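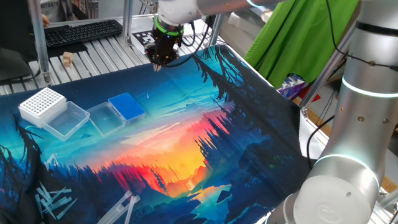
A gripper waits over the mat, with tip racks and spilled pipette tips to its left.

9 min read

The House Rules

How one small automation lab wrote down what it already knew, and then had to learn to follow it

The binder is blue, it lives on a hook by the door, and Xiuying Lu would like you to know that the first version of it was terrible. She tells you this cheerfully, while hunting for her glasses, in the front office of Tremico, a company that teaches robot arms to do the tidying and sorting that laboratory people would happily never do again. The first version ran to 112 pages. It had a glossary. It had a section on the glossary.

"I was so proud of it," she says. "I printed it on the good paper!"

The version on the hook today is 11 pages long, and it gets read, mostly by people standing up with a coffee in one hand. I spent a good part of a week at Tremico to find out how the one became the other, and what goes into a set of rules for a table where people and machines take turns.

The trouble with taking turns is that it sounds easier than it is. A person scatters some pipette tips, puts out a few racks and boxes, nudges one a little crooked, and steps back. Then an arm comes down and tries to make sense of it all. In a big factory there would be a fence and a locked gate between those two moments. At Tremico there is a table, an aluminum structure, and whoever happens to be setting up, so the rules have to do a lot of the work that a fence would do (and Lu will tell you, at some length, that she likes fences very much and has nothing against them).

Rule one is the rule everyone can recite. Hands leave before the arm is released, and the person whose hands they were is the one who says so, out loud. It used to be a nod. Then one afternoon in June a nod meant for somebody else was taken as a go-ahead, an arm began to move while a sleeve was still over the table, and although the stop was hit in plenty of time, Lu didn't sleep well that night. By the next morning nodding was out. The word they use now is "clear," and visitors have to practice it before they are let in.

Speed takes up another page. Whenever a layout is new, the first pass is done slowly, and the operator keeps one hand at the stop until the arm has gone through the whole motion. Lu borrowed the habit from Barros, the machine shop where she worked for years before she came here, and she talks about the foreman's temper there with real affection.

Then there is the matter of clutter, where the binder gets interesting, at least to me. You might expect a safety document to ask for a bare, tidy surface. Tremico wants the opposite under the gripper, because a robot that can only pick up a tip from a plain white table isn't much help to anyone. So the cloths are loud, they change often, and a crease is left where it falls. What the binder is strict about is everything outside the working area: cables, bags, cups, and chairs, which may not be parked behind the operator for any reason whatsoever. The page on chairs is longer than the page on grippers.

Labware gets its own few paragraphs. Anything that has been on the practice table stays a practice item for good, and never goes back to a bench where real samples are handled, however clean it looks. The tips are kept in a bin marked Brirnura, after the project that first needed them. A newcomer once asked whether so many perfectly nice tips couldn't be saved, and Lu, who saves rubber bands and bread bags, said it hurt her too, but no.

Every near miss is written in a log, along with plenty of things that weren't misses at all. There were 700 entries when I visited, and I was allowed to sit with them for a morning. Many are dull. A good number say only "stopped, wasn't sure," and those are the ones Lu is fondest of. Stopping costs you 4 minutes of restarting, she says, and she has never once scolded a person for it.

Tundness, a neighboring outfit that works on warehouse carts, has asked for a copy of the binder. Lu sent it over with a note suggesting they cross out whatever didn't suit them and write their own in the margins. She is still waiting to hear what they did about the chairs.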